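How to Fold Thin, Floppy Fabric (and Keep It Folded)

The old version of this page had 255 comments on it before I moved the site over, and most of them were some variation of "okay, but mine slides off the shelf." So I've rewritten the whole thing with the storage part included this time, plus the rolling method that Rocío Cisternas talked me into last April, which I was stubborn about for way too long.

I'm talking about the thin stuff. Light scarves, gauzy curtain leftovers, the soft cloths you throw over rising bread, that yard of pretty material you bought in Brellgate and still haven't sewn into anything. Towels and jeans practically fold themselves, and if that's your problem you want my page on linen shelves. Thin fabric is a different animal. It has no body of its own, so it does whatever the air and your sleeves tell it to do.

What you need

A table that's longer than your piece is when it's folded in half. A flat ruler or a scrap of stiff cardboard. A few clear plastic food containers with lids, washed and completely dry. Small labels if you like labels (I do!). That's the list. You don't need a folding board, although I own one and it's very nice for T-shirts.

Before you fold: get the crumple out

I used to go straight from the laundry pile to folding and then wonder why everything came out lumpy. Now I do this first, every time:

Find an edge. Any edge. Don't start pulling at the middle.

Walk your fingers along that edge until you hit a corner, and pinch it.

Keep the pinch, and with your other hand follow the shortest side to the next corner. Now you have two corners and a straight line between them.

Give it one soft shake, down and away from you. One! If you snap it hard like a bedsheet, the far end curls back up and you've gained nothing.

Lower the far end onto the table first and then walk the fabric down toward you, so it lays itself out as it goes. Dropping the whole thing at once traps air under it and you'll be patting bubbles for five minutes.

If it's really wrinkled, a cool iron with a dry press cloth on top is plenty for most thin synthetics, but check the care tag, and if there's no tag, test a corner. I scorched a beautiful piece in the year 2000, in my very first apartment, and I can still tell you what it smelled like.

For wrinkles that aren't too bad I skip the iron. I smooth from the center out with the flat of my hand, then leave the piece lying there while I do something else. Ten minutes does a surprising amount. 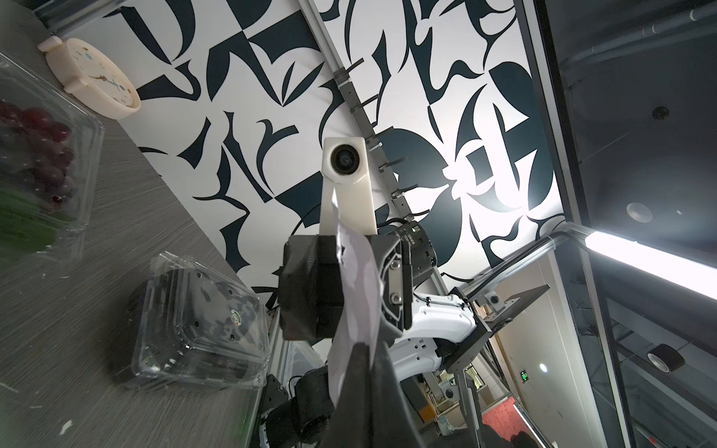 Holding fabric in the right place matters more than how neatly you crease it later. If you pick up a piece anywhere in the body, the rest gathers into folds under your grip, and every one of those folds has to come out again on the table. Very thin cloth is the worst for it. Look how the light gray piece in the photo hangs there all crumpled, with the lower part trailing off in its own direction. A pale mottled pattern like that one has a second problem too, which is that you can't easily tell a wrinkle from the print. With a stripe or a check you'd spot a crooked fold right away. With mottled fabric I go by touch: eyes off it, palm flat, slide toward the edge, and stop wherever I feel a ridge.

Zulema Leiva wrote to me about this after the first version and suggested working near a window, so the light comes in low across the cloth and the ridges throw a little shadow. I've tried it in the late afternoon and it's great. At noon it does nothing for me, my kitchen is too bright.

The basic fold

This one is for scarves and anything that's longer than it is wide.

Lay the piece flat with a long side toward you. Bring that side up to meet the far one. Don't chase a perfect match along the whole length – get the two corners lined up, then smooth everything else toward the fold.

Lay your ruler or cardboard on the left end and fold the fabric over it. Slide the ruler out. You now have a clean, straight fold without having to pinch it.

Use the ruler again for the second fold, going in the same direction. Keep going until you have a flat packet a little smaller than the container it's going to live in.

Turn the packet over so the loose end is underneath.

That last step took me years. With the loose end on top, the packet opens up the minute you brush past it. With it underneath, the weight of the thing holds it shut, even when there's hardly any weight to speak of.

What if the fabric is slippery? Put a dish towel down first and fold on top of that. A smooth tabletop lets thin material skate around, and a towel has just enough grip to keep the bottom layer where you left it. My own table has a slick finish and I wouldn't try satin on it without the towel.

The square fold

For square pieces, like bread cloths and bandanas, fold in half, then in half again so you have a smaller square. Then fold that in thirds, like a letter, and turn it seam side down. Skip the triangle fold everybody's grandmother did. The slanted edges stretch a bit over time, and the points always end up sticking out of the stack.

Rocío's roll

Okay, here's the one I resisted. Do the basic fold in half lengthwise, and then one more time lengthwise, so you've got a long strip. Start rolling from the end with the neater edge, keeping it snug, with both hands close together in the middle of the strip. Let your hands drift apart as the roll gets fatter. When you get to the tail, tuck it under and set the roll down on it.

It beats the packet for really sheer material, because there are no hard creases to set. Rocío keeps her shawls this way and she pulls one out and wears it, no iron. It's worse for anything with beads or a heavy fringe, where the roll goes lumpy and the beads press into the layers. Wenceslao (that's her dad) uses old cardboard tubes inside his rolls for the long curtain panels, and I'd go with the tube for anything over a couple of yards.

Where to keep it all

Now for the sliding off the shelf! Thin packets don't stack. They just don't, past three or four, and I've stopped pretending. I stand them on edge in a container, like file folders, so I can see every one and take out the one I want.

Clear clamshells from the grocery store are perfect for small things. The kind grapes come in has nice low sides and closes well. Wash it with dish soap, take off the sticker if it'll come off, and let it dry upside down overnight with the lid open. I mean dry! A little water in the hinge will leave a mark on pale fabric. Many of those boxes have vent holes, which I like, since the cloth gets some air. If a box smells like fruit after washing, set it out in the sun for a day or put it in the recycling.

Before you put anything in, run a fingertip around the inside of the rim and along the corners. Cheap clear plastic sometimes has a rough seam, and a rough seam will pull a thread in thin fabric in one second flat. If it's rough, line the box with a sheet of tissue paper that comes up over the edge.

Don't pack it tight. You should be able to slide your whole hand in next to the last packet. If you can't, start a second box.

I label the short end with what's inside and the size, so "gray, long" or "bread, square." Valentina Farías labels hers by season and I tried it, but half my scarves are for every season and I kept opening the wrong one.

A few questions I get a lot

Does it matter which side faces out? Only for fading. If your shelf gets sun, fold the good side in.

How often should I refold? Twice a year, for the things you don't use much. Move the fold lines over by an inch or two so the same threads aren't bent all the time.

Can I use vacuum bags? For blankets, sure. For thin fabric I'd leave them alone. The creases come out sharp as paper and some of them are there for good.

Mine is already a huge tangled pile, where do I start? With the smallest piece. Pull it out by a corner, lay it flat, do the square fold, and go on to the next. Do five and then go have a coffee. The long ones will still be there when you get back.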